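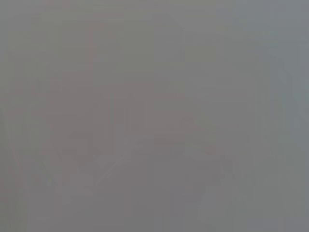

*Wrist camera view at the Timitz line, Weltudgate: gray haze with faint, soft-edged shapes.*

The **Timitz line** is an automated sorting and packing line at Weltudgate, operated by the parts distributor Adska. It handles small boxed goods that were formerly picked and packed by hand. The line consists of two robot arms, a feed conveyor and a packing bench staffed by human operators.

## Operation

Each arm carries a gripper and a small camera at the wrist. The control software, Yaman, uses the wrist image to correct the position of the gripper in the last part of its approach. When the image does not contain enough contrast for a correction, Yaman holds the arm and sends a request to the operator station. The operator may clear the hold, move the item by hand or take the arm out of service.

Low-contrast images have several known causes, among them dust on the lens cover, condensation and incorrect exposure. The image alone does not always show which of these applies. Operators wipe the cover first and call maintenance if the hold repeats within 15 minutes.

## Staffing

Before the line was installed, the packing hall employed 40 people per shift. The present figure is 30. The remaining positions were moved to the receiving dock and to a maintenance group headed by Yolotzin Tlapale. Pay grades for line operators were revised in November of the first year of operation, when clearing holds was added to the written job description.

Manual lifting has decreased, while time spent at screens has increased. Operators rotate between the station and the bench every two hours. An internal review by Montri Meesuk found that holds were unevenly spread over the shift and that operators working alone at the station often missed scheduled breaks. A relief position was added as a result.

## Training

New operators complete a course covering safe entry to the cell, restart procedure and reading of the wrist image. Experienced packers are exempt from the section on box types. Refresher training is given after each major revision of Yaman.

## See also

- Machine vision
- Order picking
- Job rotation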